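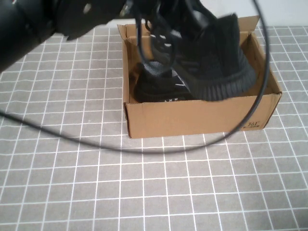
Clalach is my list of walking tracks, 648 rows, one per track, kept in a plain CSV. I started it because the council maps drove me bonkers! The "surface" column is what you'd want under you in black knit sneakers with a ribbed sole (gravel yes, creek crossings no).

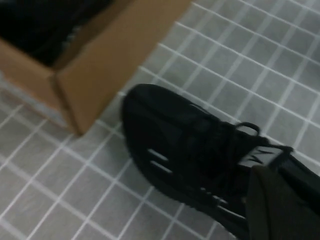

Distances are in kilometres, gate to gate. The Brarkwood rows are still a bit dodgy, so check those before you head off. 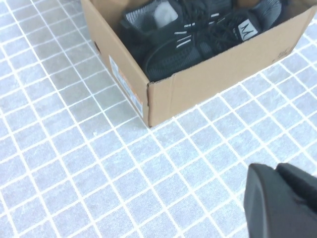
Edeltraud Haberkorn reckons the grade column should be split in 2, uphill and down, and I'll have a go at it in April.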